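Starnivska, Wrist View
Gallery page, posted November 11, 2025

Starnivska is our attempt to find out whether a grasping policy trained only in simulation gets better when the simulated rooms are badly furnished. Most simulated rooms are tidy. Ours are assembled by a script Onyekachi Adebisi wrote in February, which has strong opinions about decor and no taste. We render everything from the wrist, so the policy sees what the hand sees: a lot of its own fingers and whatever is left over.

Two views from the same room. Click to enlarge, if you like polygons.
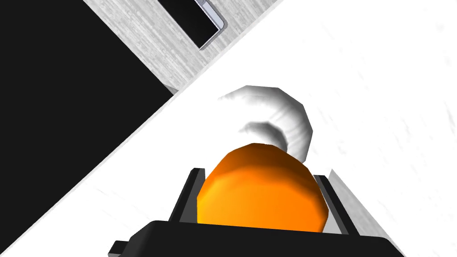
Orange thing, held. The white curve behind it is nearly the same color as the surface it lies on, and the segmentation head has never forgiven us for that. 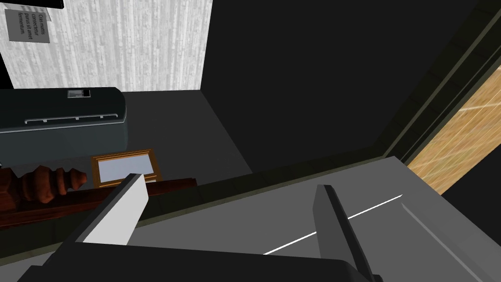 Fingers open, nothing between them. The paper on the wall offers some wisdom in placeholder Latin, and the policy is free to read it.

Why render from the wrist when a fixed overhead camera would show so much more?

Because the overhead camera made the policy lazy. With a full view of the room it learned where things usually were and went there, with great confidence, whether or not they were. The wrist view takes that shortcut away and makes it look before closing. It also carries over better to Bernside, our real arm, which has a wrist camera and no ceiling worth bolting anything to.

The numbers, for those who scrolled down for them. We trained on 2000 rooms and tested on 40 that the policy had never seen. We ran three seeds and kept all of them, including the one that Sveva Marras refers to only as "the incident." Two of the three did better with cluttered rooms than with tidy ones. The third learned to hover above the counter with its fingers apart until time ran out – a strategy with a perfect record of never dropping anything.

The camera tilt is randomized too. Early on we kept the horizon level, since it made for nicer slides, and the policy fell to pieces as soon as the wrist rolled. Dario Fontana widened the range until people complained of seasickness in group meeting, then widened it once more. That setting is the one we shipped.

Still missing: decent contact physics for round objects, any kind of lighting that would pass for daylight, and a version of the furniture script that checks whether a thing belongs on the floor. Fatima Bashir is working on the first. The last is assigned to Onyekachi, who considers it a feature.

Room files and seeds are on the Starnivska project page. Questions about the renderer go to Celeste Insaurralde; complaints about the decor can go there as well, and will be filed.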